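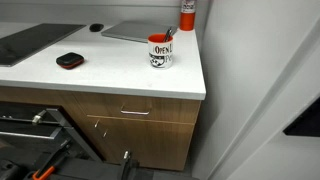 Need opinions on child latches. Niece is coming in July, she's not quite two and opens everything. This end of the kitchen is the worst bit, one drawer with a bar handle and a door under it, brown wood-grain fronts, and it's also where everybody dumps their laptop and mouse and mug so there's always something near the edge for small hands. Two questions. 1) magnetic or the strap kind. 2) do I drill or trust the sticky pads. Renting but landlord is relaxed. Thx
posted by kettunen_l

Replies (14)

noeline_h
Magnetic. Strap ones look awful and every kid I ever met had them beat in a week. Drill it.

pesonen_o
Disagree on drilling. Wood-grain fronts are very often a thin skin over chipboard and if the pilot hole wanders you get a nice crater. Ask me how many doors. Sticky pads first, clean with rubbing alcohol, leave overnight BEFORE you hang any weight on it. Most people skip the overnight part and then write a one star review.

noeline_h
Sticky pads let go in steam. Mine came off above the dishwasher three times.

pesonen_o
Then don't put them above the dishwasher??

kettunen_l
No dishwasher at this end, it's just the corner by the wall. So steam isn't really a thing. What about the drawer though. Bar handle is one bar across the middle, the strap kits I looked at all want two knobs next to each other to loop around

genowefa m
Loop type is useless on a single bar, skip it. For the drawer you want an inside catch, the sort with a little plastic tongue that hooks under the frame when you pull. You press it down with a finger to open. Annoying for about a month then your hand just does it. Been using them 16 years, first for my kids now for the grandkids, same brand even, Cimon, the plain white ones. Not the ones with the swivel, the swivel snaps.

valtteri_h
cimon swivel snapped on me too. both of them

dilthorpe_dan
Unpopular but: empty the bottom cupboard and don't latch it. Put plastic tubs and wooden spoons in. Kid gets one cupboard that's hers, leaves the rest alone. Worked for ours, cost nothing.

noeline_h
"leaves the rest alone" lol

dilthorpe_dan
It did work. I'm not saying it works for every kid

genowefa m
We did both. One open one with tubs, rest latched. She went to the open one most of the time, and the times she didn't the others were locked, so who cares.

kettunen_l
Oh I like both. Problem is that corner cupboard is where the cleaning stuff lives at the moment so it would have to move up. Might do that anyway.

pesonen_o
Do that anyway. Do that tonight. Latches slow a kid down, they don't stop one, and cleaning stuff goes up high no matter what you screw on the door. Same for anything in a bottle.

valtteri_h
this. also the counter. everyone does the doors and forgets the top. mine couldn't open a single cupboard at 20 months but could get a full mug of coffee off the edge by reaching up blind. push everything back to the wall. the mug in your pic is pretty much where ours was

kettunen_l
Ok yeah fair, that mug is right up front. Will have a word with the household (me, mostly)

noeline_h
Cords too. Laptop itself is fine shoved at the back but the charger hanging down is a rope to a toddler. Charge it somewhere else while she's there.

valtteri_h
+1 charger

kettunen_l
Right so shopping list so far
magnetic lock for the door
tongue catch for the drawer
hooks or a high shelf for the cleaning stuff
Which magnetic though. The hardware place has Kurell and Vahidi, Vahidi is almost double

noeline_h
Vahidi. Magnet key is stronger, goes through a thicker door. With the Kurell I had to hunt around for the spot every time.

pesonen_o
Kurell is fine if you put a dot of tape INSIDE the door edge to mark the height. You're paying double for a magnet. Also the Vahidi key is strong enough that I wouldn't leave it lying on top of a bank card.

noeline_h
Don't leave it lying anywhere, that's the point, it goes on top of the fridge

pesonen_o
And then where is it when your hands are full of raw chicken

noeline_h
On top of the fridge.

genowefa m
Get a pack with two keys. One on the fridge, one in a high cupboard for when somebody walks off with the first one in a pocket. My son in law took ours home with him, long drive.

One more thing, measure how thick the door is before you buy either. And check which side your hinges are on, the lock goes on the opposite side to the hinges, at the top corner, so you can still reach it without crouching. I put my first one at the bottom like an idiot.

valtteri_h
also look at whether there's a lip or a frame behind the drawer. the tongue has to catch on something. if the drawer box goes right up under the counter there's no room and you end up glueing a block in there

kettunen_l
Just went and looked, there's a rail across the front under the countertop, feels solid. Room for a finger and a bit.

valtteri_h
youre good then

dilthorpe_dan
And what happens to all this when she goes home after a week?

kettunen_l
Two weeks. And they'll be back at the holidays. Magnetic ones have an off switch apparently so they can just stay on there

pesonen_o
Most do, yes. Little slider on the latch body. Other reason I'd go sticky, if you ever move out you warm the pad with a hair dryer, dental floss behind it, comes off clean. Try that with four screw holes.

noeline_h
Wood filler exists. Brown crayon exists.

pesonen_o
I've seen your brown crayon work Noeline

kettunen_l
Ok decision. Sticky Kurell on the door with the tape dot, two keys. Screws for the drawer catch bc it's inside and nobody will see. If the pads let go before July I'll drill and Noeline gets to say so

noeline_h
I will be saying so.

genowefa m
Put it all up a couple weeks early so the grownups get used to it. Adults are the ones who yank a locked door and pull the pads off, not the little ones.

kettunen_l
Good point, will do it this weekend. Moving the cleaning stuff now. Anyone know if the plain Cimon catches come single or only in the big bag? I need one drawer's worth, not a whole kitchen

genowefa m
Big bag only last time I bought. I have spares in the garage, message me your address and I'll mail you a couple.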